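Ticket: planner drops pre-grasp waypoint on PC teardown cell
Opened by: Monique Bodin
Assigned: Bastien Riviere
Component: gurkden-planner / grasp sequencing
Status: open, workaround in place

Monique, 9:10
Since the March build the arm skips the pre-grasp pose when target is a drive caddy. Goes straight from the overhead pose to the grasp pose, diagonal. Memory module targets fine. No error in the planner log, just one waypoint less than expected. Speed is capped at 5 percent until this is sorted.

Bastien, 9:25
Which collision model are you loading? And is the chassis static or coming from perception?

Monique, 9:40
From perception, Bailly node. Static mesh gives the same thing btw. Case on its side, side panel off, gripper fingers down by the blue drive bracket:

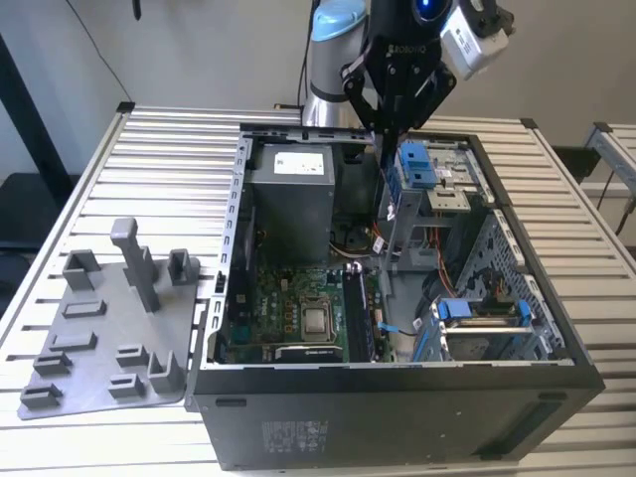

Does the planner recheck collisions after it merges waypoints?
Only at the endpoints. The merge step runs last, and the segment between two kept waypoints is never sampled again unless recheck_segments is on, default off.

Bastien, 10:15
OK so that's probably it. Merge tolerance went from 5 to 100 mm in the March config, someone (me) was testing it for the Grirna demo and it got commited. Pre-grasp for the caddies sits inside that tolerance so it gets folded into the grasp. Memory target has its own override, that's why it's fine.

Try:
merge_tolerance_mm: 5
recheck_segments: true

Restart planner, not just reload. Reload keeps the old merge cache.

Monique, 10:50
Done. Pre-grasp is back in the plan. But planning time went up, was under 200 ms, now hitting the 2,000 ms timeout on the lower caddy. Upper bracket OK.

Bastien, 11:05
Segment sampling is too fine for that cloud. Downsample the Bailly output before it goes to the collision checker, or set segment_step to 5 mm for now. Don't raise the timeout, Dosine bridge drops the connection if it waits longer.

Monique, 11:30
segment_step 5 works. Ran 100 plans in dry run, all have the pre-grasp, none timed out. Arm not moved yet, still need to check the wrist camera is in teh collision geometry, I only see the fingers and gripper body in the viewer.

Bastien, 11:35
Wrist camera is missing from the URDF on that branch. Will push. Leave the speed cap on.

TODO
- revert merge tolerance in main (Bastien)
- camera module into URDF
- log a warning when merge removes a named waypoint
- downsample filter, seperate ticket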